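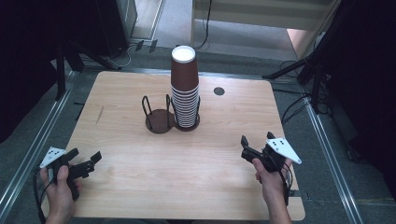
Gunhild Kjærgaard

Learning manipulation from hand-held grippers
Notes for lecture 7

Last time we looked at teleoperation, where a person drives the real arm and the arm's own joint readings become the training data. Today's method leaves the arm out of the collection stage. The person holds a gripper in each hand and does the task directly. What we record is the path of each gripper, the opening of its fingers, and the view from the head.

The running case is the Ristora set, which has 2,343 demonstrations of short table-top tasks with paper cups and a wire cup holder. All of them use two hands. The holder has two bases, so a cup or a stack has somewhere to start and somewhere to go. It sounds like a very easy task. It is easy for people, and that is part of why we use it.

1. Tracking the grippers

Each gripper has a white triangular plate on top with black dots on it. The spacing of the dots is known in advance, so once enough of them are found in the image we can solve for the position and rotation of the plate. A fixed offset, measured once per gripper, takes us from the plate to the point between the fingertips. Call the plate pose P and the offset T. The fingertip pose is then P multiplied by T, in that order. Several of you had it the other way round in the last exercise sheet.

Tracking is lost when the plate turns too far edge-on or when the other hand passes in front of it. Short gaps are filled by interpolation. Demonstrations with long gaps are thrown out. After this step 1,553 demonstrations remain, and every result below uses only those.

2. What the policy predicts

The policy takes the current image and the two finger openings, and gives out a short run of future gripper poses. Poses are written relative to the gripper's present pose. If we used poses in the room frame, the policy would tie itself to where the table happened to be standing. With relative poses the table can be moved between sessions and the old data still counts.

The two hands need one extra term. We add the pose of the left gripper as seen from the right one. Without it, each hand moves sensibly on its own but the two drift apart when they have to meet, for instance when one steadies the holder and the other pulls a cup.

3. Nested cups

Paper cups stacked upside-down are harder than single cups. The rims sit close together, and a small error in height means the fingers close on two rims instead of one. We compared two versions of the policy, Morkley (one image) and Layug (a short history of images). Layug took a single cup more often. Morkley was quicker, and did just as well once the stack was down to its last few cups. My reading is that the history helps with judging height, but we have not tested this separately and you should not quote it as a finding.

4. Known weak points

The human wrist can reach poses that the arm cannot. These have to be checked against the arm's limits before training, not after.

People move faster than the arm. We slow the recorded paths down by a fixed factor. This is crude, and it is wrong for any step where speed matters.

The head moves during a demonstration, and the robot's camera may not. See the Ziltard notes on the course page for the correction we use.

For next time

Read section 2 again and write out the relative pose for both grippers over three time steps. Then work out what happens to your answer if the plate offset on the left gripper is wrong by a small rotation. Bring it on paper. We will start with this in the October session, before moving on to contact and force.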